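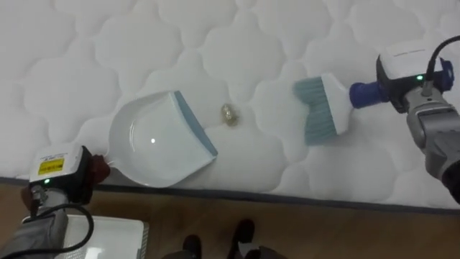

Brush, dustpan and mattress: a small job that takes two arms to do.

Pramila Kaushik cleaned hotel rooms for 12 years before she took a job at Cutine, and she still strips a bed in the same order she always did, top left corner first. The company furnishes and services short-stay apartments. When guests leave, the bedding goes to the laundry and somebody has to deal with what is left on the mattress. Usually that means crumbs. Sometimes it means candy wrappers, hairpins, or the contents of a split bag of cereal.

Since January, part of that job has been given to a machine. Cutine calls the project Sukar, and its aim is narrow: a pair of robot arms should be able to take a dustpan and a hand brush, the same kind the cleaning staff use, and clear the top of a bare mattress.

The person in charge is Bülent Yurt, an engineer who came to the company from a packaging plant. He picked the mattress after spending two weeks following the cleaning crews on their rounds. "I had assumed they would want help with the bathrooms," he says. "They did, but bathrooms are a long way off for us. What they complained about after that was leaning over beds."

Kaushik was one of the people he followed. She has had trouble with her lower back for years, and she says sweeping a wide bed is worse for it than vacuuming a hallway. A vacuum would be the obvious tool for the mattress too, but the crews gave that up long ago. The hose drags, the nozzle grabs the fabric, and carrying the machine upstairs for a spoonful of crumbs takes longer than the crumbs do.

A quilted mattress turns out to be a hard surface for a robot. On a floor, the lip of a dustpan sits flush and the brush can push straight at it. On quilting, the pan sinks a little wherever it is pressed, and every seam is a groove that small things can fall into. Press too lightly and the crumbs slide under the lip. Press too hard and the pan digs in and tips.
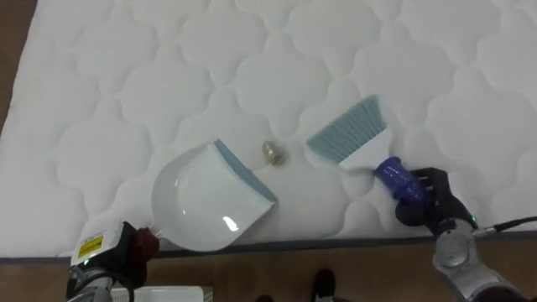

People handle this without thinking about it, and that made it hard for Yurt's team to write down. They asked Kaushik to sweep while they watched, then asked her to explain what she had done, and her first answer was that she had swept the bed. It took several afternoons to get further. She holds the pan still and lets the brush do the traveling. She uses short strokes near the lip. If something is stuck in a seam, she pushes down on the fabric beside it with the edge of the pan and it rolls free.

She now spends 4 hours a week on the project, paid at a higher rate than her cleaning shifts. She sets up the debris for the test runs, since she knows what guests leave behind and where it collects. A single foil wrapper is an easy case, in her view, being light and in one piece. Fine crumbs are the hard one. A run is marked as finished only when she would be willing to put a clean sheet over the mattress, and in the early weeks she turned down most of them.

Her coworkers have mixed feelings. Some are glad to hear that the beds might be taken off their hands. Others point out that a crew's hours are set by the number of tasks in an apartment, and that a task removed could mean a shorter shift. Cutine has told staff in writing that no hours will be cut during the trial. What happens after it has not been settled, and Kaushik says she asks about it at every meeting.

There is also the matter of pace. A cleaner at Cutine is expected to finish a bed and move on, and the arms are much slower than any of the crew. Yurt does not see this as the main problem. If the machine can work on the mattress while a person does the kitchen, he says, it can take its time. Kaushik is less sure. Many of the apartments are small, and she wonders where the two of them would stand.

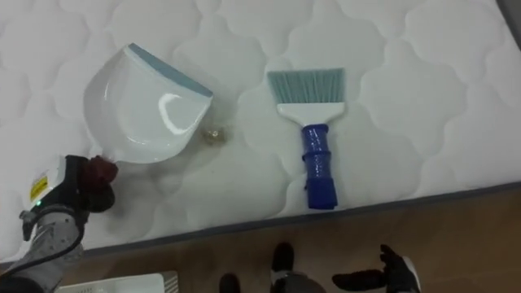 What comes next

The next stage is a set of 100 runs with mixed debris, judged by Kaushik and one other cleaner. Yurt wants to add mattresses with different quilting, including a few old ones that sag in the middle. Kaushik has asked for a test with long hair on the fabric, which she considers the worst thing to get off a bed with a brush. It has been put on the list, near the end.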